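Wrist camera sees mostly gripper on a two-arm cell: change the mount, the lens or the fingers?

Posted in Arms and Grippers by Ayanda Engelbrecht

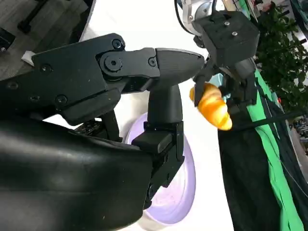 View from the wrist camera, with the other arm holding the toy croissant at the upper right and the lavender plate lower down.

I have two arms facing a white table and I'm trying to decide which gripper to keep on them. The choice is between the black linkage one I have now and a plain parallel jaw from Flestisa that a colleague used on a sorting job. Both arms run from one Prydderch controller. The test is simple. One arm picks up a piece of toy food and puts it on the plate, then the other arm picks it up again and hands it back.

My trouble is the wrist camera on the arm with the linkage gripper. The housing and the finger links fill the left side and the whole bottom left corner, and the lower finger comes straight down in front of the plate. I can see the rim on either side of the finger but not the middle, and the middle is where the food is meant to end up. The other gripper and the croissant are in clear view, so handing over is fine. Putting down is what worries me.

I ran 90 put-downs with each gripper. With the linkage gripper 7 missed the plate. With the parallel jaw I had 2 misses, but it dropped the croissant more often on the way over because the flat pads don't follow the curve. I didn't write down the drops properly, which I regret.

I can do one of three things:
Move the camera further out on a longer bracket.
Fit a wider lens and keep the mount as it is.
Give up on the linkage gripper and put softer pads on the parallel jaw.

The bracket has to clear the other arm when they meet over the table. I would like to avoid doing the hand-eye calibration more than once. Has anyone compared these on a similar set-up?

WinddaleTom

Move the camera. I had the same complaint with a linkage gripper on a packing bench and tried the lens first, as it was the cheaper part. A wider lens only gives you more of everything. You still have the finger in front of the plate, and now the plate is smaller as well. The edges also bend enough that you have to redo the lens calibration, so you don't save yourself any work.

What I ended up with was a bracket that puts the camera off to the side of the fingers and tilts it in towards the fingertips. From there the finger covers a strip at one edge of the target and leaves the centre open. Some things to check before you cut metal:

Put the arms in the hand-over pose and measure the gap between the two wrists. Do it with the cables on.
Turn the wrist through its full range by hand and look for the camera cable going tight. In your picture there is a loop of cable beside the other wrist, so leave yourself a similar amount of slack.
Make the bracket stiffer than you think you need. Mine was thin aluminium and it shook at the end of every fast move. I had to wait for it to settle before taking a picture.

You will have to do the hand-eye calibration again whichever bracket you choose. Do it after the last change and not before. I take 25 poses, with the wrist tilted differently in each one.

I wouldn't pick a gripper on those numbers yet. 7 against 2 could come down to the camera view and have little to do with the fingers. Did both grippers have the camera in the same place?

pallet_mole

just use a fixed camera over the table. wrist cameras are more bother than they're worth

R. Okell

I agree with Tom about the lens, but I'd try something before making a bracket. You know where the plate is. Stop the arm a bit further back, take a picture while the rim is clear of the finger, work out the centre from the rim and then go in without looking again. It works as long as the plate doesn't get knocked. We do this with Fukis trays and it costs a short pause on each cycle.

If the plate does move between runs, an overhead camera as suggested above is a fair answer. Watch out for the arms blocking it when both are over the table. I would keep the wrist one for the pick and use the overhead one for the put-down.

On the pads: soft ones helped us with curved parts, but they wear. Ours were changed after 254 cycles when one began to peel at the corner. Glue alone did not hold them, so get the kind that screw on.

When you run the test again, keep two columns, one for drops and one for misses, and swap grippers every ten goes. Doing all of one and then all of the other lets any change in the light or the plate position end up in your result.

Ayanda Engelbrecht

Thanks. Tom, no, the camera was closer in on the parallel jaw, so you are right that the comparison isn't a fair one. I'll try stopping further back first, as it needs no new parts, and count the drops this time. If that isn't enough I'll draw up the side bracket and post the measurements in this thread.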